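4. Montaje de las mordazas y primer ajuste de la pinza

Si vienes del apartado 3 ya tendrás las dos placas laterales cortadas y lijadas. Si no, vuelve atrás, que aquí doy por hecho que las piezas encajan sin forzar. Yo encargué las mías a Cutside con el archivo de Ye-rin Ma (la versión de febrero, la anterior tenía un agujero corrido y me costó una tarde entera entenderlo) y salieron perfectas, pero con una segueta y paciencia también se puede.

Vas a necesitar: las dos mordazas, los brazos de la articulación, los tornillos, las almohadillas, una llave Allen, fijador de roscas del suave y un trapo. Yo uso las almohadillas Yeom porque son las que tenía en el cajón. Gianni Russo monta las suyas con goma de cámara de bici y le va igual de bien, así que no te gastes dinero a lo tonto.

4.1 Montar la articulación

1. Pon las placas boca arriba en la mesa, con la muesca mirando hacia ti. Si la muesca queda al otro lado, luego el gatillo tira al revés (lo sé porque lo hice).

2. Mete los tornillos sin apretar. De verdad, sin apretar: solo lo justo para que no se caigan.

3. Abre y cierra los brazos a mano unas cuantas veces. Tienen que moverse suaves y llegar al tope a la vez. Si uno llega antes que el otro, saca el tornillo de ese lado y repasa el agujero con la lima redonda.

4. Aprieta ahora en cruz, un poquito cada vez, y vuelve a probar el movimiento entre apretón y apretón.

5. Cuando todo vaya fino, desmonta un tornillo, ponle una gotita de fijador, colócalo y pasa al siguiente. Uno por uno, porque si los sacas todos de golpe pierdes el ajuste.

PRECAUCIÓN: el fijador se come algunos plásticos. Una gotita es una gotita. Y deja el conjunto quieto toda la noche antes de hacer fuerza con él.

4.2 Pegar las almohadillas

6. Limpia la cara interior de cada mordaza con alcohol y espera a que se seque.

7. Presenta la almohadilla antes de quitar el papel. Tiene que quedar a ras de la punta, ni más arriba ni más abajo.

8. Pega primero por abajo y ve subiendo con el pulgar para que no queden burbujas.

9. Lija las almohadillas muy por encima con grano 2000, solo para quitarles el brillo. Yo me saltaba este paso y se me escurría todo lo que fuera plástico.

Nota: si la almohadilla sobresale por los lados, recórtala con cúter una vez pegada - antes es imposible dejarla recta.

4.3 Probar el agarre

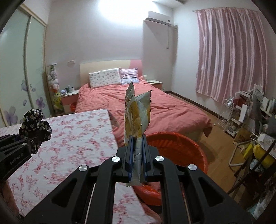

Para las pruebas no hace falta comprar nada, tira de lo que haya por casa. Yo empiezo siempre por las cosas blandas, que son las que cantan enseguida si las mordazas no cierran paralelas: una pieza dura la sujetas hasta con un mal ajuste, y un plástico fino no perdona. Un envoltorio de snack arrugado me parece ideal. Cógelo de pie entre las dos almohadillas, como el amarillo de la foto, con la parte de arriba asomando por encima de las mordazas y la tira de abajo saliendo un poco por debajo, y así controlas los dos extremos de un vistazo. También me gusta probar con tela; un coletero, por ejemplo, da mucho juego porque se aplasta y te obliga a cerrar más.

10. Cierra despacio hasta que notes que el envoltorio deja de moverse. Ahí, para. Si sigues apretando, lo único que haces es cargar la articulación.

11. Levántalo un palmo y aguanta mientras cuentas hasta 3. Si resbala, revisa el paso 9. Si gira, una mordaza está más alta que la otra: vuelve al paso 3.

12. Déjalo caer en un barreño o en una caja y repite desde distintas posiciones de la muñeca. Hay defectos que solo salen con la pinza inclinada.

13. Si tienes ganas, haz 100 cierres seguidos y repasa los tornillos al terminar. Yo lo hago por la tarde con la radio puesta y se pasa volando!

PRECAUCIÓN: mantén los dedos de la otra mano lejos de los brazos mientras cierras. El pellizco no es grave, pero duele bastante y siempre pilla en el mismo sitio.

4.4 Si algo no va

Las mordazas se quedan a medio abrir: casi siempre es un tornillo demasiado apretado. Afloja un cuarto de vuelta y prueba.

Suena un clic al cerrar: mira si hay rebaba en los raíles. Un repaso con el trapo y una pizca de lubricante seco, nunca aceite, que atrapa polvo y pelusa.

Una almohadilla se despega por la punta: quítala entera, limpia y pega una nueva. Lo de echar pegamento rápido por debajo deja un bulto y ya no vuelve a cerrar bien.

Cuando la pinza pase el punto 12 sin resbalones, puedes seguir con el apartado 5, donde montamos el soporte Flinus y pasamos el cable del gatillo.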